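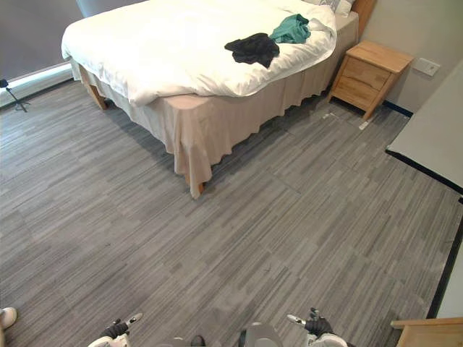 **Figure 3.** Bedroom trial with the Flendari kit: two garments on the duvet, both grippers low.

### 4.2 Bedroom tidying

I'll admit the bedroom was my favorite test of the whole review! Karim Haddadin and I gave the kit 40 runs at picking clothes off a bed, and the black garment in Figure 3 gave us far more grief than the teal-green one next to it - Vasano's default grasp planner kept going for the duvet folds. Yara Sleiman retuned the depth threshold (see Section 3), and we reran the set in October.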